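Chapter 2
Light and the Working Room

Before we get to desks and chairs, dear reader, let's look up for a moment, at the parts of a room most of us forget! 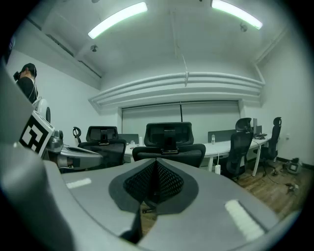 Figure 2.1. Ceiling lights on, gray roller blinds lowered.

With the blinds down, the lamps set the mood for everyone (and for every tired pair of eyes).
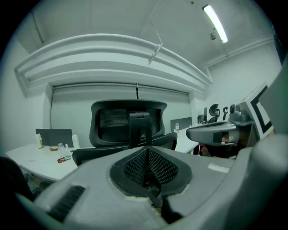
So sit down wherever you usually work, get comfortable, and notice where the brightness falls before you read on to Njoroge Mosoti's notes on glare.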